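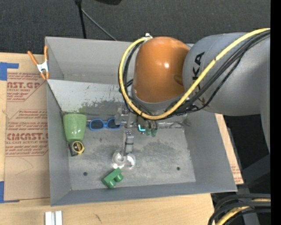
May 16, 2024. Second session with the Plarkine picking kit on the KUKA, and I'm writing this up while I still have the feel of it, as the loan runs out soon and Wilonport want to know if we'd buy. Short version for anyone skimming: yes please, with a few moans. Today was all mixed bin work. I went for awkward things on purpose, so the sunglasses with the blue frames went in along with the tape measure, the green cup and the green block with the two round studs, all in the grey bin with the sloping panel. The sunglasses are the one I'd bet against every time. Two dark lenses, blue frame, hardly anywhere flat for a cup to sit, and they like to lie close to the foot of the slope where the finger has to come in steep.

Setup notes first, before I forget them.

The kit is the gripper (suction plus finger), the valve box, the pick planning software and a support plan. Drindside is the name of the software and Plarkine is the maker, and I keep mixing them up in emails, sorry. The mounting plate went straight on to our flange with no adaptor, which saved me a morning. Software install was painless on the old bench PC. It asked for a licence file twice and then never again.

Calibration is the bit I was dreading and it's lovely. You give it the bin corners, it moves the arm through a set of poses, thinks for a bit and gives you one error figure in plain millimetres. Ours came out at 2 mm on the first go. In February, with the old Deng gripper, I spent most of a week chasing something like that and ended up with a folder of spreadsheets I never want to open again. So that was a very good start to the day!

Runs

Run A, default settings, 100 attempts. Objects put back by hand after each pick, no particular order. 72 good picks. Nearly all of the misses were the sunglasses, plus a handful where the cup rolled as it was touched and the planner carried on as if it hadn't.

Run B, 100 attempts, with "soft approach" turned on and the vacuum check moved later. 88 good. The cup stopped being a problem more or less completely. Slower, though, and you can hear it hunting for a seal on the studded block when it lands half on a stud. It does better if it goes for the flat body of the block, and there's a setting for that ("prefer planar") which I only found after the run had finished. Typical.

Run C, 40 attempts, sunglasses only, finger and suction together. This was the fun one. The finger slides in beside the frame, the cup settles on a lens, and when it goes well it looks like somebody picking up their own glasses off a bedside table. 26 good. I know that isn't a number you'd put on a poster, but the Deng never got them once in a whole afternoon, so I was grinning at the bench like an idiot.

That's it for counted runs. Raw logs are on the shared drive in the Plarkine folder, one sub-folder per run, with my scribbles in a text file next to them. Run B has a gap in the middle where I stopped for a phone call. Ignore the cycle time for that pick.

Things I like

The way it handles a failed pick. It backs straight up, looks again and picks a different object before returning to the one it missed. You can change that order but I wouldn't.

The log files. Plain text, one line per attempt, readable without their software. After some of the kits we've had through here I could have hugged whoever decided on that.

Changing the suction cups takes a moment and needs no tools. I swapped between the softer and firmer set several times between runs and never had to recalibrate. The softer ones are better on everything in this mix except the tape measure, where the round label gives either set a decent spot to grab and I couldn't tell them apart.

The manual has a real index! With page numbers that match!

Things I don't

The cable routing. The supplied clips are too small for our bundle and I've had to let the hoses take a wider loop than I'd like. It's fine at the speeds I was running but I want bigger clips before anyone turns it up.

Anything hard up against a wall makes the planner timid. With an object touching the left side of the bin it often gives up on the plan before the arm has moved at all. There's a wall clearance value and I brought it down a little at a time, which helped, but the default is far too cautious for a bin this size. Their support people say the next release works it out from the gripper shape. I'll believe it when it's installed, but they did answer the same morning, and with a proper answer too.

The status screen uses the same shade for "waiting" and "paused by operator". I stood there for ages waiting for it to start when it was waiting for me.

Price. The support plan is £288 a month and the quote assumes we want it from day one. I'd rather buy the kit and take the plan for the first few months only. I've asked if they'll do that and haven't heard back. Wilonport will need the answer before they sign anything, so somebody remind me to chase it.

Compared with the Deng

Not a completely fair fight, as the Deng was suction only and the older model. On flat boxes I think they'd be level, and if boxes were all we ever picked I'd say keep what we've got. On mixed household stuff it's no contest. The finger makes the difference, mainly on thin things where a cup alone slides off or only gets half a seal. I'd like to try it on bags next, and on anything with a handle.

To do before the kit goes back

Rerun B with prefer planar switched on from the start.
Same again with the wall clearance at the lower value, and write the value down this time.
Bigger cable clips. Check the drawer under the vice before ordering.
Try the firmer cups on the sunglasses. I expect it to be worse but we should have the number.
Clear lens objects, if anyone has some old safety specs they don't mind losing.
Longer unattended run, with the failed pick limit set low so it stops itself.
Chase the support plan question.

If anyone wants a go, the settings from run B are saved as "bin_mixed_soft" and are safe to start from. Please save your own copy under a new name and leave that one alone, I want it for the rerun.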